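Ustlow Workroom Refit and Contents Sort
Progress report to the El Khatib Fund, second period
Prepared by Hatem Tahiri, Ustlow

1. Period and scope

This report covers work done since the interim note submitted in August. The grant pays for the sorting, repacking and relabeling of the small-parts holdings in the Ustlow workroom, and for the repair or replacement of the furniture they are kept on. The room has been in continuous use since 1983 and had never had a full clear-out. The original plan had two stages: contents first, furniture second. The order was changed after the first month for reasons given in section 3.

The award for this stage is $4000. Spending to date is within budget and is set out in section 6.

2. Contents sort

All items held in drawers, tubs and loose on shelves were brought to one work surface, checked against the old card list, and either kept, moved to general stock or thrown out. The total after sorting is 546 line entries. An entry is a kind of item, not a single piece; a bag of matching clips is one entry.

The old card list was less useful than expected. Many cards named a supplier and an order code but gave no description, and the supplier in most of these cases (Amitz) has changed its codes at least once. Where a code could not be matched, the item was entered by plain description and size. This is slower at entry but should hold up better if the supplier changes again.

Wire and rod parts gave the most trouble. They tangle when stored together, they do not stack, and several had been bent to fit drawers that were too short. They are now kept flat on open shelving, one layer deep. This uses more shelf length than the plan allowed for, and the shelf layout was revised to suit.

3. Work surface

The butcher-block table was planned for replacement. On inspection the top was found to be sound. The small holes along one edge go back to earlier fittings and do not affect use. The top was scraped, sanded and oiled, and the table was kept. The money set aside for a new table was moved to shelving and bags, as agreed by letter with the Fund.

Keeping the table is the reason the two stages were swapped. The sort needs a large flat surface for most of each day, and it made sense to finish the table before loading it. Sanding took the room out of use for longer than planned, mostly on account of dust. Shelves and equipment were covered and the floor was cleaned twice before any parts were brought back in.

4. Bags and tools

Clear plastic bags have replaced paper envelopes for all small items. The main benefit is that contents can be checked without opening. The bags do crumple in handling, and a half-full bag tends to slide when laid on a sloping pile, so they are filed upright where the item allows. Larger shapes stay unbagged and carry a tie-on label.

Hand tools used at the table are kept in a pegboard rack at the near corner, within reach of a seated person. Tools that do not belong to the rack go back to the wall cabinet at the end of the day. Cleaning cloths are kept at the same corner.
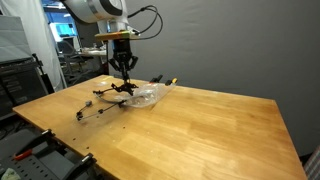

5. Labeling

Labels are printed in one size and one typeface. Each carries the entry number, a plain description, and the shelf position. Order codes are recorded in the list only, so that a change of code does not mean a change of label.

A first batch was printed on stock that curled within days and would not stay on the bags. It was withdrawn and replaced with a heavier stock from Drarkeo, which has stayed flat so far. Relabeling of the first batch is complete. The cost of the failed stock has been charged to this period.

Shelf positions are marked on the front lip of each shelf. Positions are read left to right and top to bottom. Two people tested the system by fetching items from the list without other help. The errors they made were nearly all on the bottom shelf, where the lip marking is hard to read from standing height. Marks on that shelf will be moved to an angled strip.

6. Spending

Spending falls under four heads: shelving, bags and labels, table repair, and disposal. Shelving is the largest and is over its first estimate, owing to the extra length needed for wire and rod parts. Table repair came in well under the replacement figure. Disposal was higher than planned because part of the discarded stock could not go out with ordinary waste and had to be collected. Taken together the four heads remain within the $4000 award, and no further call on the Fund is expected for this stage.

Receipts are held at Ustlow and can be sent on request. No staff time has been charged to the grant.

7. Open items

The following work remains.

Seating. The chairs in the room are of mixed height, and not all of them suit the table. No purchase is proposed. Chairs will be traded with other rooms where a better match can be found.

Lighting. Light on the table is adequate in the daytime. In late afternoon it is poor at the end away from the window, and small print on labels becomes hard to read. A clamp lamp will be tried before any fixed fitting is considered.

Unidentified parts. A small group of entries is still described by shape and color only. They will be kept for one further period. Any that have not been asked for or identified by then will be discarded.

List format. The contents list is held as a single spreadsheet, with one person making changes. A printed copy is kept in the room — at present in a binder on the desk — and is replaced when enough changes have built up to make it unreliable. A fixed schedule for reprinting has yet to be set.

8. Next period

Work will start with the bottom-shelf strips and the lamp trial. After that, the general stock moved out of the workroom during the sort will be checked against the new list, since a few entries are known to exist in both places under different names. The duplicate entries will be merged and the numbers freed will be left blank.

The Fund asked in its last letter whether the same method could be used for the adjoining store. The bagging and label format would carry over without change. The shelving would not, as the store has a lower ceiling and one wall cannot take fixings. Measurements have been taken, and an estimate will be sent separately.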